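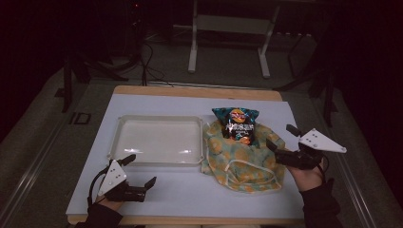

7th January

Back on the sourdough rye starter, Jibrin line. It sat in the cold room over the break with no feeding. Gray liquid on top, sharp smell like nail polish, no mold. Poured off the liquid, kept a spoonful from the middle, and fed it with Hilari whole rye and tap water left out overnight. The Flerno line had pink streaks down one side of the jar, so all of it went in the trash and the jar went through the dishwasher twice. We still have dried Flerno flakes in the drawer from August. Will revive those once Jibrin is steady.

Feeding for now: equal weights of starter, flour and water, morning and evening. Go to one feed a day when it doubles between feeds three times running. Please don't switch flours partway through. Last time somebody topped it up with bread flour and I couldn't tell what had changed the rise.

Test loaf with the last of the old dough from the freezer. Flour 541 g, water 300 g plus whatever was in the soaked seeds (not weighed, should have been). Mixed by hand until no dry spots, rested, folded twice, shaped into the long tin. The dough was stiffer than I like and tore on the second fold. It rose slowly and not evenly, higher at the end nearest the radiator. Baked with steam for the first part, then vented.

Result: crust good, dark and thin. Crumb tight at the bottom with a gummy line just above the base. Flavor fine, a bit flat. I blame the underproofing more than the freezer, but that dough was old enough that I wouldn't argue. Cut it too early as well. Rye needs to sit until the next day and I always forget.
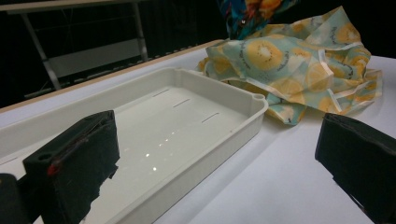

Oven notes. The Oltel still runs cool at the back left. Dial at the usual mark, probe on the middle rack, and it took much longer to recover after the door was opened than it did before the gasket was replaced. Could be the gasket isn't seated along the hinge side. Pressed it in by hand and will check again on the next bake. Until then turn the tins halfway through.

Looked up the old rye recipe in the binder, the photocopied one with 1989 written in the corner. It calls for scalding part of the flour with boiling water and leaving it covered overnight before it goes into the dough. We dropped that step when we moved to the smaller batches and I can't find a note saying why. Worth trying again. The scald should help with the dry edges on day three, and it would bring some sweetness back.

Hydration: the binder version works out to 83 percent, well above what I used today. That alone might explain the tearing.

To do:
Feed Jibrin tonight, mark the level with a rubber band.
Order more Hilari rye, the open bag is nearly done.
Scald a small batch tomorrow evening, bake the morning after.
Weigh the seeds before and after soaking.
Recheck the Oltel gasket with the oven cold.
Find the lid for the tall jar.

Evening: starter fed. A few bubbles at the sides, none on top yet. Smell already milder. Left it on the shelf over the sink with a saucer on it.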